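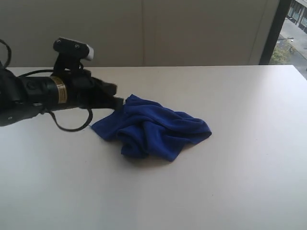 A blue towel on a white work surface.

Care of towels and household cloths in shared accommodation

Last updated: January 14, 2020

Residents of Uridness House are asked to read the following advice before using the laundry room on the lower floor. It applies to bath towels, hand towels, tea towels and cleaning cloths. Bed linen is covered on a separate page.

Before first use

New towels should be washed once on their own before they are used. Many are finished with a coating that makes them feel soft in the shop but stops them taking up water. Strong colours, dark blue and red in particular, may lose dye during the first 3 washes and should be kept apart from whites until the rinse water runs clear.

Washing

Bath towels should be washed after every few uses and tea towels every day or two. Cloths that have been used on raw meat or on floors must not go in with either. Wash at 60 degrees where the care label allows it. Fill the drum loosely – a hand should fit easily between the load and the top of the drum.

Use the amount of detergent given on the packet for soft water. Too much leaves a residue which makes the pile stiff and grey. Fabric softener should not be used on towels at all. Where towels have already become stiff, a cupful of white vinegar in the drum, with no detergent, followed by an ordinary wash, will usually bring them back. Vinegar must never be used together with bleach.

Drying

Shake each towel firmly by the short edge before hanging it, which lifts the loops. Towels dried on a radiator become harsh, and the practice also causes damp in the bedrooms. The airing racks in the Atis wing are available to all residents. If a tumble dryer is used, choose the medium setting and clean the lint filter before and after each load. Damp towels should not be left in a heap or folded into a cupboard.

Smells and stains

A sour smell generally means that a towel has been left damp for too long. Soak it for 2 hours in warm water with a tablespoon of soda crystals, then wash as normal. Make-up and tea marks should be dabbed with cold water and a little washing-up liquid as soon as possible. Hot water tends to set tea.

Storage

Fold towels in thirds lengthways and then in half, and place clean ones at the bottom of the pile so that all are used in turn. Worn towels may be cut up for floor cloths or placed in the textile bin by the rear entrance.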